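Skernbridge Court Homeowners Association
Minutes of the Fall Meeting, October 20, 2024

The meeting opened a little after two in the clubhouse, once everyone had found a chair and the coffee had made its way to the back row. It was lovely to see so many neighbors, including several from the new building on the creek side. The April minutes were read and approved with one small correction to the spelling of Onari Lane.

Water heaters. Most of the afternoon went to this, as expected. The shared heater in Building C has been limping along since spring, and 27 households have written in about lukewarm showers (thank you all for being so patient, and mostly so polite!). Two bids came in. Camenzind Heating would replace the whole unit, and Flurero would keep the tank and put in new burners and controls. After a long and friendly back-and-forth, the members voted for full replacement, 2 opposed. Camenzind will be asked to confirm a start date and to tell us how long the hot water will be off.

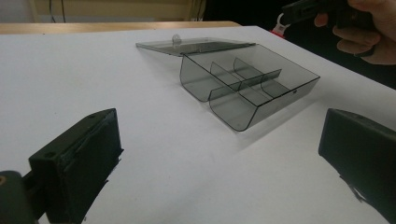

Clear gray storage box with its lid open.

Shutoff valves. Residents were reminded to find the main valve in their own unit and give it a gentle turn now and then so it doesn't seize up. Anyone whose valve is stuck should leave a note at the office, and please don't force it. We had quite a few stories on this subject, all of them damp.

Drain cleaning. The spring cleaning of the main line came to $1,237, paid from the repair fund. Members asked whether we could go to once every two years. It was agreed to keep the yearly visit for now and look at it again after the next one.

Faucet washers. The office still has 178 washers left from the bulk order, free to any resident who has a drip.

Other business. The outdoor spigots will be shut off before the first hard freeze, with a notice on every door beforehand. The gardeners among us asked for as much warning as possible.

The meeting closed with warm thanks to those who brought pie. Next meeting in April, same room.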